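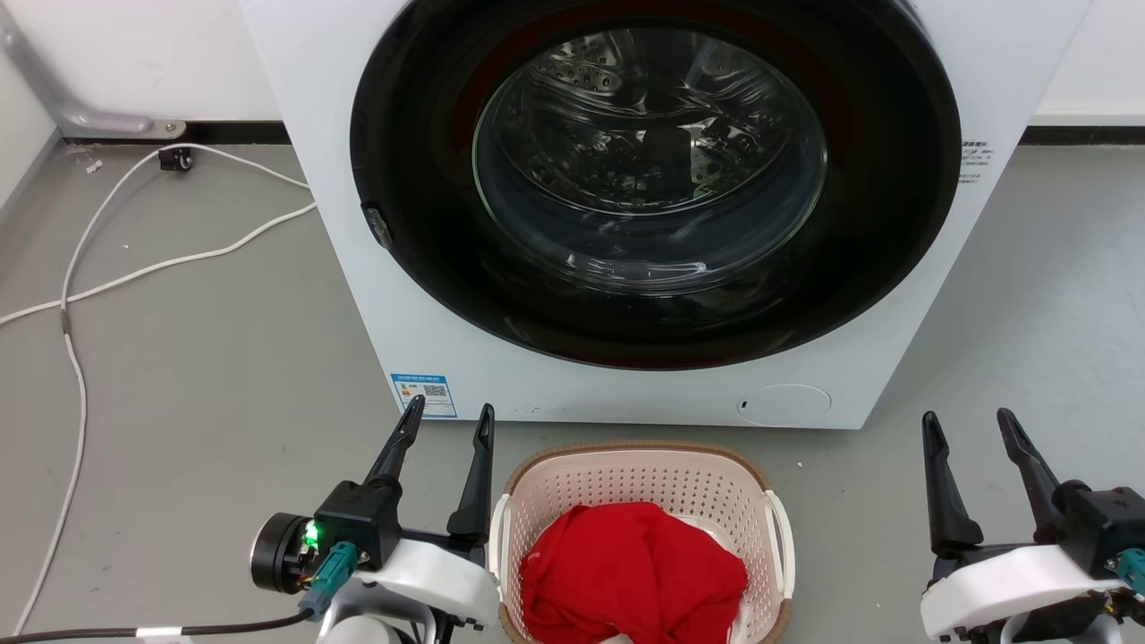

Front-loader at floor level, with the round access cover low on the right side of the panel.

Front-Loading Washers: Floor-Level Checks and Loading Practice

These notes cover household front-loaders installed on concrete or other hard floors. They were written for a Fanow machine with a 9 kg drum and apply with small changes to most others. Where the manual for your model gives a different figure or sequence, follow the manual.

Leveling

Set a spirit level on the top panel, first side to side and then front to back. Adjust the front feet and tighten the lock nuts up against the cabinet. A foot that has been set correctly but not locked will back off over a few weeks of spinning.

Press down on each top corner in turn. Any rocking means one foot is carrying no load. Recheck after the first five washes, and again whenever the machine has been pulled out for cleaning.

Smooth sealed concrete gives poor grip. If the cabinet creeps during the spin, fit rubber pads under all four feet. Pads under two feet only will throw the level off. The Nieto pads used here are sold in sets of four and trim easily with a utility knife. Dust and detergent film on the floor reduce grip further, so wipe the contact area with a damp cloth and let it dry before lowering the feet.

Clearance at the front

Keep enough open floor for the door to swing through its full arc with a basket parked beneath it. A machine with its top at 33 1/2 inches has a door opening low enough that most people end up kneeling or bending, and a basket set directly in front shortens the reach. Side handles are more useful than a rim grip when the basket is being slid along the floor. Perforated sides let air through damp items while they wait to be hung.

Do not rest a full basket on the open door. The hinge is not rated for it, and a door that has dropped even slightly will wear the gasket on one side.

Before loading

1. Spin the empty drum by hand. It should turn freely, with no scraping.
2. Look between the drum lip and the gasket for coins, hairpins and bra wires.
3. Wipe the inside of the glass. Lint on the glass carries onto the gasket and can cause a slow leak at the bottom of the door.
4. Check pockets, close zippers, and turn printed or lined garments inside out.

Reds and other strong colors

Wash new red garments alone, or with dark items only, for the first few loads. To test for loose dye, wet an inside seam and press it with a white cloth for a minute. If color transfers, keep the item out of mixed loads and repeat the test after each wash. Use cold water. A garment with a white lining needs extra care -- take it out as soon as the cycle ends, as dye moves most readily when wet fabric sits folded against itself.

A single heavy garment is a poor load for a front-loader. It sticks to one side of the drum, and the machine will either try repeatedly to redistribute it or cut the spin short. Add two or three dark towels of similar weight.

Drain filter

On many front-loaders the filter sits behind a cover at the lower front. Clean it every 18 loads, or sooner if the drum is slow to empty.

Switch off and unplug the machine. Wait until the water has cooled if the last program was a hot one. Lay a towel along the base and slide a shallow tray under the opening. Open the cover with a coin or a flat plastic tool; a screwdriver will mark the edge. If there is a small drain hose, empty that first. Then back the filter out a quarter turn at a time, letting the water run into the tray between turns. Expect around 5 cups.

Rinse the filter under the tap and clear the threads with an old toothbrush. Feel inside the housing for buttons and check that the impeller moves. Refit hand-tight. Run a short rinse and look for drips before closing the cover.

Labels

Copy the model and serial numbers into the household file before the print wears. Clean around stickers with a barely damp cloth and no solvent -- once the text is gone, ordering the right gasket becomes guesswork.

Spares kept on the shelf: one Colia door gasket, part 627; four rubber foot pads; one filter O-ring.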